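Notes for the guild talk, 11th November

Start slow, let people find chairs. Say hello to the Zolau crowd in the back, because they always come in late and they always bring snacks. Thank Elikem Alhassan for setting up the projector and for running the achievements thread all these years.

**Opening**

So, I've been playing Narkumgate since the old beta, and I'd like to talk tonight about how we welcome new players into the guild. I know, I know, you were hoping for boss tactics. We'll get to a boss, I promise! But first I want to take you back to August, when we had 28 people sign up in one week and I went around feeling very pleased with myself. By the end of the month we still had 3 of them.

(Pause here. Let them groan.)

I wrote to a few of the folks who had drifted off, and they were awfully kind about it. Most of them said the same thing in different words: they'd logged in, said hi, and then stood by the Bawa fountain wondering what to do next while the rest of us were deep in a raid. 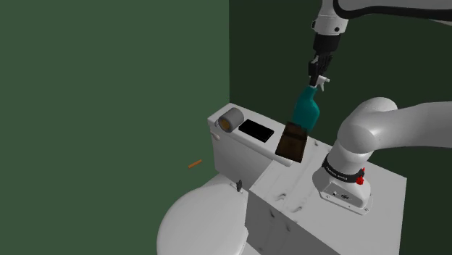 And I remember that feeling, don't you? My first night I spent all my coins on a hat. A stranger walked me through the Salt Gate, gave me two potions and waved goodbye, and I've been here ever since, hat and all.

**What we're trying now**

- Every new member gets a buddy for the first two weeks. Same time zone if we can manage it.
- One easy dungeon run each Tuesday, no gear check, chatter encouraged.
- Guild bank: new folks can take up to 300 gold, no questions. (Usance, our bank mod, keeps the log, so please don't edit it by hand. You know who you are.)

Tell the story of the first Tuesday run here. We wiped on the Bawa Toad over a dozen times, and our newest healer laughed so hard she had to mute herself. She's leading the run next week.

**The boss bit**

Toad tactics, quick version: stay off the lily pads, save your stuns for the second croak, healer stands on the broken wall. Skip the map if we're short on time.

**Wrap up**

Pass around the buddy sign-up sheet. Ask for questions, then raid invites go out at the usual time.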